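Ticket 453: Audio Bible player stops at end of chapter, mission partner units
Product: Primeck player, firmware loaded through Kudix
Reported by: Daryna Karpenko, field resources
Assigned to: Chun-hung Yeh
Status: Resolved, monitoring

Initial report
Players sent out with the August shipment stop at the end of each chapter of Luke and do not go on to the next. Acts and the Psalms play through normally. The listening groups have no screen on the unit, so the leader has to press Play again every few minutes. 20 units affected so far, all with the regional language recording.
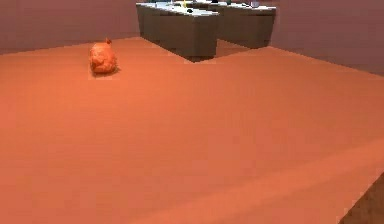
C. Yeh, 09:40
Reproduced on the office unit. Battery and card both test fine. Swapped in a card from the previous shipment and Luke played from chapter 1 to chapter 4 without a break. Fault is with the card contents, not the player.

C. Yeh, 11:15
Compared the playlists. On the older card, Luke is one folder with 24 tracks. On the new card each chapter has its own folder, and the player treats the end of a folder as the end of a book. Asked Sarla Semwal which export profile was used for Luke.
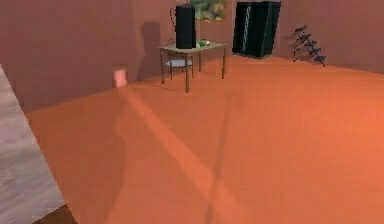
S. Semwal, 13:05
Luke was re-exported after the translation team corrected the reading in chapter 10. I used the "by chapter" profile, which is meant for the website. The other books were not touched.

C. Yeh, 14:30
Re-exported with the "by book" profile and rebuilt the card image. Luke now runs through to the end and carries on into John. Resume after power-off also works — tested at chapters 9, 10 and 24.

Action
New image is on the shared drive. Daryna to send replacement cards to the partners. Units still in the storeroom must be re-flashed before they go out. Debora Carbone has asked that the website profile be renamed; logged separately.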